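Section 2: Unpacking and Checking the Carton Contents

2.1 Before you start

The Plundness wall unit ships in a single corrugated carton with foam packing and separate cardboard inserts. Unpack it on a flat floor with enough clear space to lay the carton on its side. Keep the carton, the foam and the inserts until assembly is complete and the unit has been checked. Returns sent to the Flarkcombe service center without the original packing may be refused.

CAUTION: Do not use a long-bladed knife on the carton seams. Set the blade to a depth that cuts the tape only. The panels sit close to the carton wall and scratches from blades are not covered.

2.2 Opening the carton

1. Stand the carton with the printed arrows pointing up.
2. Cut the tape along the center seam, then along both short ends.
3. Fold all flaps fully outward. If a flap tears at the rim, pull off any loose strips of paper so that they do not fall into the hardware bag.
4. Lift out the hardware bag and the instruction sheet. Set them aside, away from the packing waste.
5. Remove the top foam pieces. Pull straight up and do not twist.

Note: Foam blocks are cut with steps or notches to hold parts at different heights. A block may be wedged against the carton wall. Press the wall outward with one hand and ease the block free with the other.

2.3 Removing the inserts and panels

Cardboard inserts stand upright between the panels and the loose parts. Some have a round hole through the middle, which serves as a finger grip. Check what is behind an insert before pulling on it.
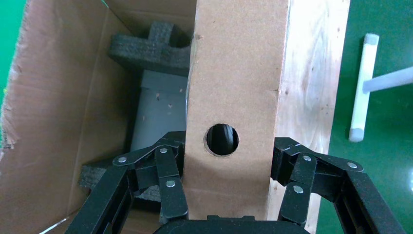
6. Hook one finger through the hole and draw the insert upward slowly. If it resists, remove the foam on either side first.
7. Take out the plywood panels one at a time, holding each by its long edges. Lean them against a wall with the better face inward.
8. Remove the remaining foam from the bottom of the carton. Small fittings can lodge underneath – turn the carton over and shake it before setting it aside.

CAUTION: Plywood edges are unfinished at this stage and may splinter. Wear gloves when handling panels.

2.4 Checking the parts

9. Compare the contents with the parts list on the instruction sheet. A complete carton holds 13 numbered parts in addition to the hardware bag.
10. Inspect each panel under good light. Small knots, dark specks and swirls in the grain are natural to the wood and are not defects.
11. Look for crushed corners, open splits and lifted veneer. Do not assemble a panel that shows any of these.

Note: A slightly crushed edge on a cardboard insert is normal and does not indicate damage to the panel beside it.

If a part is missing or damaged, stop and contact the supplier with the carton label number. Units sold under the Hirka name use the same parts list, but the hardware bags are not interchangeable.

2.5 Storing the packing

12. Put the foam pieces back into the empty carton and slide the inserts in flat along one wall.
13. Fold the flaps closed without tape and store the carton in a dry place. Go to Section 3.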